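¡Abro hilo! Llevo todo septiembre enganchada al pan de centeno y necesito contarlo en algún sitio, que en casa ya me esquivan 🍞

Todo empezó en Erkora, una panadería diminuta a la que entré por el olor. Me llevé una hogaza negra, densa, un poco ácida, y a la mañana siguiente ya estaba buscando cómo hacer masa madre.

Mi fórmula de ahora: 400 g de harina integral de centeno de Laryea, agua templada, sal y un buen cucharón de masa madre. Nada más. Se mezcla con cuchara, ni se amasa (¡qué maravilla!).

El primero me salió como un ladrillo. El segundo también, pero un ladrillo riquísimo, con mantequilla y pepinillos. Ahí supe que iba en serio.
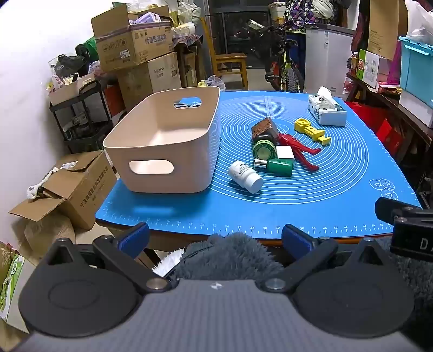 El truco que me cambió la vida: esperar. El centeno recién horneado se queda gomoso por dentro y hay que dejarlo 2 días envuelto en un paño antes de cortarlo. Cuesta muchísimo, lo sé.

Otra cosa: las semillas de alcaravea. Tostadas un momento en la sartén huelen a gloria – si no os gustan, probad con hinojo, que también va de lujo.

Y con 1000 g de harina salen 2 hogazas hermosas, una para congelar en rebanadas. Del congelador a la tostadora, sin miedo.

Lo próximo es probar con melaza. Si alguien hace centeno en molde, ¡que me cuente a qué temperatura hornea!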